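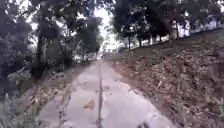 # Ramulel path surface notes

A small set of pictures and hand-written notes on the paved walking path at Ramulel, with the grass, gravel and leaf litter that go with it. Put together by Shamim Marwat, with arguments from Clive Garside. Last revised March 2024.

I'd like people to read the doubts in this file before they use the labels. The first version went out with a cheerful page of claims on top, and I no longer believe half of them.

## What's in it

- `notes/` has 19 plain text files, one per stretch of path
- `labels.csv` has 500 rows, one per patch of ground we put a name to
- `pictures/` is a small selection and was never meant to cover the whole path
- `old/` is the January version, kept so the changes can be checked

Each row in `labels.csv` gives the stretch, the surface, the edge type, the litter level and who made the call (`SM` or `CG`).

## Surface names

| name | used for |
|---|---|
| `slab` | pale concrete with visible joints |
| `dark` | darker paving, any texture |
| `gravel` | loose stone beside the path |
| `verge` | grass or dirt next to the paving |
| `litter` | leaves thick enough to hide what's under them | 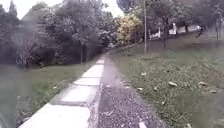 The `gravel` name gave us the least trouble, and I still don't fully trust it. Loose stone gets kicked around. Where it thins out into grass, Clive marked gravel and I marked verge, and both rows are still in the file. We didn't average them or pick a winner. If you need one answer per patch, you'll have to choose, and please say which of us you went with.

`dark` is worse. In January it was called `asphalt`, and that was a guess. I can't tell you what the stuff is made of from looking at it, and neither could Clive, though he was surer about it than I was. The new name only claims what we could see.

## Wet and dry

We dropped the `wet` column. It was filled in by eye, and shiny concrete fooled us in both directions. A pale slab under a bright sky can look soaked when it's only smooth, and a damp dark one can pass for dry. Some people who used the old file told us the column was its most useful part, which worries me. The old values are in `old/` if you must have them. Don't cite them as moisture readings, as no one measured anything.

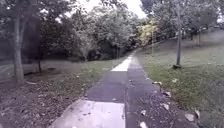

Litter levels run from 0 to 3. Zero means no leaves we could find, 1 means single leaves, 2 means clumps, and 3 means you can't see the ground. The line between 1 and 2 is soft. I reread my own rows after a few weeks and disagreed with 13 of them. Those have a `?` in the last column. Clive's rows have no question marks, which I take as a sign that he didn't reread his.

Small pale bits on the paving are a separate headache. Some are leaves, and some could be stone, paper or paint. Unless we were sure, they went in as `bit` and don't count toward the litter level.

## Edges

Edge types are `clean`, `ragged` and `buried`.

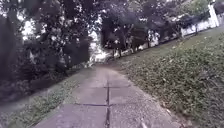
Edge labels belong to one side of the path at a time, and this is the biggest change from January. The old file gave each stretch a single edge type, as if both sides were kept up the same way. They often aren't. On one slab stretch the left edge is fairly clean beside a narrow strip of green, while grass and low plants creep over the concrete on the right and leave it ragged. The old row would have called the whole thing `ragged` and lost the better half. Use `edge_l` and `edge_r`, and remember that left and right flip if you walk it the other way.

## Please don't

- Use this to say how safe a path is to walk on. We didn't test grip.
- Treat the leaves as a record of the season.
- Scale it up. Someone at Ladosier asked whether 2000 rows would fix the problems above. More rows with the same soft names would give you more of the same arguments.

## Still open

1. Should a joint with dirt in it count as part of the slab? At present it does.
2. Is `verge` too wide a name? It covers mown grass, thin grass and bare mud, and I'd split it if Clive would agree on where.
3. Three notes files have no matching rows. I haven't found out why.

Corrections are welcome. Give the row number and tell us what you think it should say.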